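Paper star lanterns, second attempt: glue, paper weight and drying times

The first set of December star lanterns came apart within two evenings, so I have changed the method and am writing it down before I forget what I did. The children are five and eight. The younger one can manage the folding if the creases are scored first. The older one can do everything except the final join.

The failure was in the points. Each lantern has eight points folded from paper bags, and the seam down each bag was holding on a thin line of glue stick. Once the lanterns were hung over the radiator the seams lifted from the tip downwards. I had used Kouris bags, which have a slight wax finish on the inside. Glue stick sits on top of it and peels away in a strip.

For the second set I bought Radach bags, which are uncoated and a little heavier. They also came in a pack of 15, so one pack makes a single lantern with seven bags left over, and two packs make three with six left over. I bought two.

Glue comparison. I tested three on offcuts, each pressed under a dictionary for an hour and then pulled apart by hand. The glue stick failed on the wax paper and held on the plain. Ordinary white PVA held on both but cockled the paper badly. Clamach tacky glue held on both, with cockling only where I had put on too much. A bead the width of a matchstick is enough. The five-year-old's beads are wider than that, so I now put the glue in a jar lid and give her a cotton bud.
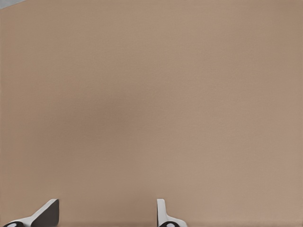 A plain tan surface.

Cutting. Stack no more than two bags at a time. With three, the lowest one drifts and its point comes out lopsided. Draw the shape on the top bag in pencil, hold the stack with a clip at the closed end, and cut from the open end towards the clip. Ordinary school scissors will go through two bags. Small cut-outs along the sides (triangles, half circles) should stay at least a finger's width from the seam or the seam will tear when the star is opened.

Assembly. Lay the first bag down with its seam facing up. Run glue along the seam and across the closed end, in the shape of an upside-down T. Put the next bag directly on top, same way round, and press. Continue until all eight are stacked. Leave the stack under a book overnight. I tried opening one after two hours and the centre gave way. In the morning, glue the outer face of the top bag in the same T shape, fan the stack round and bring the two ends together. Hold for a slow count of sixty.

Hanging. Punch a hole in each of the last two points, reinforce both with a ring of tape, and thread through with cotton string. Use battery lights only, never a candle, and switch them off when everyone goes to bed.

Hernán Ñahui left a comment under the last post suggesting a strip of card inside the join. I tried it on the second lantern. It makes the join stiffer and the star opens slightly less flat on that side. I left it out of the third, and I can't yet say which will last longer.

Colour. We left two plain and painted the third with Zoltirance poster paint, the matt red. It should be painted before assembly, one side at a time, with each side fully dry before the bag is turned over. It took most of an afternoon. The eight-year-old would like a blue one next, and there are six bags left, so that means another pack.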